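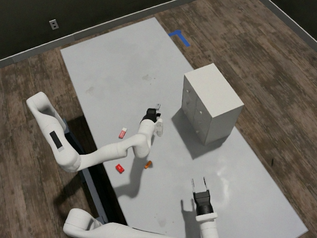 Ariel Agbayani objected, on reading an early draft of this section, that a planner tuned in simulation tells us mostly about the simulator. We think the objection is largely right, and the numbers below should be read with it in mind.

Figure 4. Simulated two-arm workspace with a cabinet and small items on the tabletop.

4.2 Does the shared planner help?

The Talley planner treats both arms as one system and searches for a joint path. The baseline, Ulloa, plans each arm alone and makes one wait if the paths conflict. Earlier reports favor joint planning by a wide margin, but they gave the baseline a shorter time limit. We ran both with the same limit of 800 milliseconds per query.

Over 200 start and goal pairs, Talley failed on 37. Ulloa failed on more, though nearly all of the extra failures came from goals close to the cabinet (Figure 4), where our collision model pads every surface by 2 centimeters. With the padding removed the gap mostly closes. We are not convinced that what remains is a property of the search - it may come from how each planner orders its samples, and we did not control for that.

Perception was left out entirely. Both planners read object poses straight from the Kadora simulator, without noise or delay. A pose error as large as the padding would change the results near the cabinet, and we have no basis for guessing which planner would suffer more. Grasp success is not reported either, as contact between fingers and small objects depends heavily on friction settings we chose by hand.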